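Switching to refill bottles, one year on

20/04/2021

I said last spring that I would stop buying new bottles of dish soap, shampoo and cleaner and only refill the ones I had. It has been a year, so I went through the receipts.

The refill shop is Irkby, 2 miles from my apartment. You bring your own bottle, they weigh it empty, you fill it and they weigh it again. Yulan Ren runs the counter most mornings. She writes the empty weight on the bottom in grease pencil, and it rubs off after a few trips, so now I scratch mine in with a nail.

Dish soap was the easy one. It costs a little less than the supermarket brand and I use the same amount. Shampoo took longer. The first one I tried left my hair flat, and I had filled the big bottle, so I was stuck with it until May. The second one is fine. Laundry liquid I gave up on. A full jug is heavy, the bus is crowded, and I went back to powder in a cardboard box.

My spending for the year came to around $59 less than the year before. Part of that is buying less in general, so I would not give the shop all the credit.

A few things I would do differently. Fill small bottles first. I carried 700 ml of lavender cleaner home before finding out that I can't stand lavender, and Olga Aguirre downstairs ended up with most of it. Also, pump tops wear out before the bottles do. I have replaced three. Ramiro Cifuentes, who left a comment on my last post, was right that a bit of warm water run through the pump every month helps.

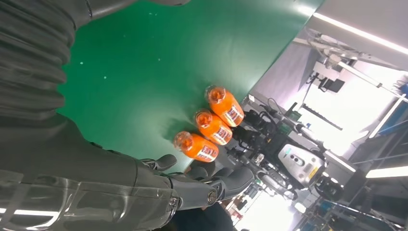 Green tabletop, gray hand.

Next I want to try dry goods. Irkby has rice, oats and lentils in bins along the back wall, and the prices look all right apart from the nuts. I need jars with wide mouths first. If you have a kind you like, leave a comment. I will post again when the shampoo runs out.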